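The sales sheet for the Prilta packing cell gives setup time as one afternoon. Ineke Postma, who looks after the one at Clurside, has a notebook that says otherwise. Her entries start in June and run to 117 pages, a good share of them about cable.

The job sounds small. Put a computer mouse in a cardboard box with its paperwork, cord included, and do it again. Zaletti, the integrator, quoted 395 boxes a shift. I asked to see the log for a shift that hit that number and was told the logs were being reformatted.

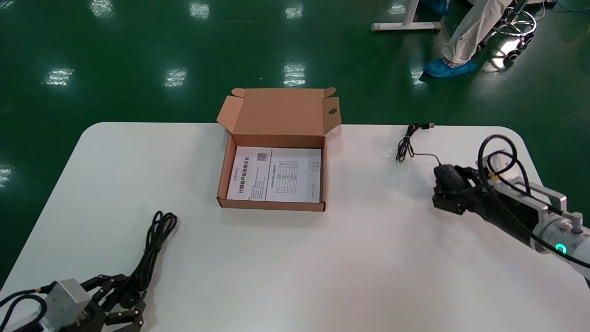
Cable is what eats the hours. A mouse has a shape the software can hold on to, but its cord lies differently every time, and the arms have cords of their own to keep clear of the work. Postma checks the slack at each wrist before a run, moving the joint by hand through its full turn. Then she wipes the finger pads and goes over the screws in the linkages. Zaletti's manual puts that check at every 600 cycles. She does it at 162.

"The manual was written by somebody with a straight cable," she says.

Sorin Dimitrov of Zaletti calls her schedule cautious and says the next software release will loosen it. He said the same about the last release, according to Postma, and that one cost her two days of recalibrating the wrist cameras. 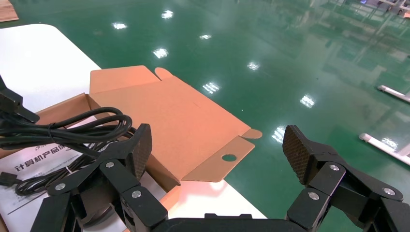 The gripper's textured finger pads, open over a box with a coiled cable and a printed sheet inside.

None of this makes the cell a bad machine. I'd just like the upkeep counted when people talk about what it saves. Clurside doesn't track Postma's hours against it, and Dimitrov wouldn't give me a figure from any other customer.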